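Flimeck site, wash-up and tool bench area
Monthly walk-round, October, with my comments

I do this one on foot with a biro and type it up after, so excuse the order, which is the order I walk in. Ticks and crosses first, then whatever I want to say about it. The full form has 161 lines and most of them are for the Gurow line itself. I've only put in the ones that touch people, because that's what I was asked for at the last shift meeting.

1. Walkways and floor markings
Yellow lines round the robot cell clear and unbroken: YES
Walkway kept free at shift change: NO
Comment: The lines are fine, they were repainted in the summer. The trouble is 2 pm, when one shift is going home and the other is coming in and both lots of coats and bags end up on the same bit of floor. Before the cell went in we had the whole back wall to spread along. Now we don't, and I think we need hooks on the Hulitwood side. I've asked for 12 to start with.

2. Cell gate and interlock
Gate stops the arm when opened: YES (tried it twice)
Reset button can be reached from outside only: YES
Comment: Lovely, no complaints. I will say that people have got very relaxed about opening the gate to fish out a dropped lid. It does stop, every time, but please use the stop button first and then the gate. The gate is there for when we forget, it isn't the off switch! I caught myself doing it as well, so I'm not pointing fingers.

3. Emergency stops
All pressed and released: YES
Labels readable: MOSTLY
Comment: The one by the packing end has been wiped so many times that the writing has gone. New label ordered.

4. Noise
Can hold a normal conversation beside the line: YES
Comment: A real change for the better, this. The old Cieślak filler had us all shouting. What I hadn't expected is that it's a bit lonely now, with fewer of us along the line and further apart. Two people brought it up with me separately. I don't have a box on the form for it so I'm putting it here.

5. Hands, wrists and backs
Lifting above shoulder height removed: YES
Repetitive work shared round: PARTLY
Comment: The heavy lifting has gone over to the arm and my own back is grateful. But the jobs left for us are the fiddly ones, and fiddly all day is hard on the thumbs. The rota says swap every two hours. When we're busy it slips to half a shift, and then I get people rubbing their wrists in the canteen. Could the line screen remind us? It reminds us about everything else.

6. Hand-held tools
Grips sound, nothing loose: YES
Staff shown how to hold and put down: YES for 18, rest to follow
Comment: Everyone has had the talk, the ones not ticked off just haven't had a go themselves yet. Main point to get across is don't squeeze. The tool does the closing, you only need to guide it, and if your knuckles are white you're working too hard. Also please say when you want a break. You get so wrapped up in the job that you don't notice your arm getting heavy (I certainly don't).

7. Sinks and wet areas
Taps working, no drips: YES
Floor dry at time of check: YES
Somewhere to put tools down away from water: NO 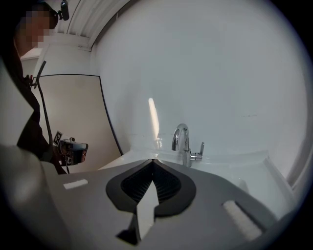

Tools near water are the thing I'd most like sorted before the next walk-round. The grippers come right up to the sink with us now, and a sink used to be somewhere you went with empty hands. My worry is less the water and more the knocks: with a tall curved spout like that one and the lever sticking out on the right, it's easy to catch either of them with the front of the tool when you reach across. Come in from the front and keep a bit low. And when there are two grippers on the go, one of you reaches and the other waits. I'd like a small shelf, dry and at elbow height, within a step of the basin.

8. Cables and straps
Nothing trailing across the floor: YES
Nothing dangling from clothing near the line: NO
Comment: Lanyards, again. Tuck them in or leave them in your locker. Anybody wearing kit on their head or chest should get a mate to check the leads are tidy before starting, as you can't see your own.

9. Information and say-so
Staff told before changes to the line: PARTLY
Comment: The speed went up in the afternoon and we found out by watching it. It was a small change and perfectly safe, I've looked at the numbers, but it put a lot of people on edge for the rest of the shift. A note on the board the day before would do.

Still open from last time
Coat hooks (see 1)
Label at packing end (see 3)
Mat at the Hulitwood door, which curls up at one corner

New this time
Shelf by the sink
Swap reminder on the screen
Notice on the board before speed changes

If I've missed something, write it on the clipboard by the kettle and I'll pick it up on my next way round.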